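Prelbridge Makers Forum > Robots and Automation > Build logs
Thread: Moving pipette tips from one box to another, shared workshop build

tumon_bench wrote:
We have a shared arm in our workshop in Prelbridge, and since November I am trying to make it refill half-used tip boxes. It takes one tip from the first box and puts it in the second box, then again. The pick is good. The place is my problem. I think the hole position is correct to 2 mm, but the tip is long, so a small angle at the fingers becomes a big error at the narrow end.

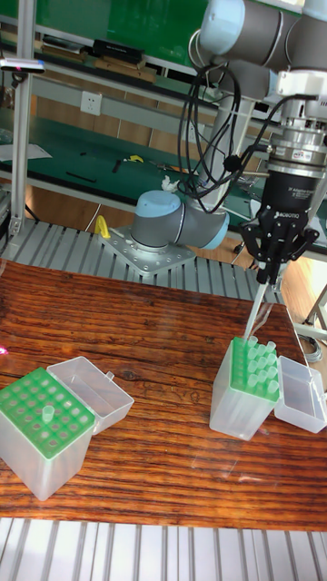 Three-finger gripper with a tip over the fuller box, lids left open.

My questions: do I need a camera, or is a better fixture enough? And is my speed limit too high? I approach at 23 mm per second.

Dlamini wrote:
Fixture first. Your boxes are standing on a glossy table. If a tip catches the edge of a hole, the box will move, and then all your saved positions are wrong. Screw down a wooden corner for each box and teach the points again.

kettle_drum wrote:
I don't agree with Dlamini. A fixture holds the box, but it does not tell you how the tip sits in the fingers. I would put a cheap camera low at the side and measure the angle after every pick. I had the same trouble with glass tubes and lost two weeks on brackets.

tumon_bench wrote:
Thank you both. A camera is possible, but I am slow with software, so I would like to try the mechanical way first. I also want to come down exactly vertical in the last part of the move.

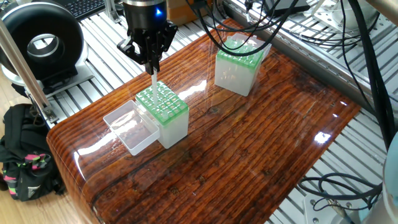 Page 2 of 3

Yaa Addo wrote:
I read the first page and I have one more idea. Are you closing the fingers with full force? A plastic tip is soft and it can turn when you press it. Please try the lowest force which still holds it, and grip closer to the wide end. On my build at home this helped more than any bracket.

kettle_drum wrote:
Closer to the wide end leaves more length hanging below the fingers. That makes the error at the point bigger.

Yaa Addo wrote:
Yes, for the same angle it is bigger. But the wide end is stiffer, and in my case the angle became much smaller. He can test it in one evening.

tumon_bench wrote:
I tested the lower force. I did 185 moves and wrote down every failure by hand. With the old force I had many tips that stopped on the rim of the hole. With the low force it is clearly better, but the far corner of the rack is still bad.
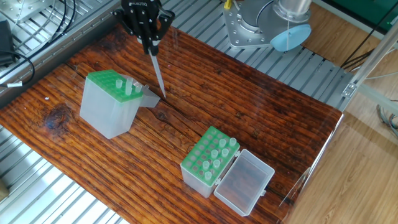 I also changed the order, so that the arm fills the far holes before the near ones and the fingers do not touch a tip which is already standing. For the fixture I asked at Tremex about a cut plate, but it is too expensive for me with up to 600 moves in a month. I will make the corners from scrap wood.

Dlamini wrote:
Scrap wood is fine. Only the far corner bad means your rack is turned a little compared to the robot axes. Teach three corners of the rack and calculate the holes from them. Do not teach one hole and add the spacing.

kettle_drum wrote:
On this I agree with him. I still say camera for later.

tumon_bench wrote:
I taught one hole and added the spacing, so this is probably my mistake. I will do the three corners tomorrow after 6 pm, when the arm is free, and write the numbers in this thread.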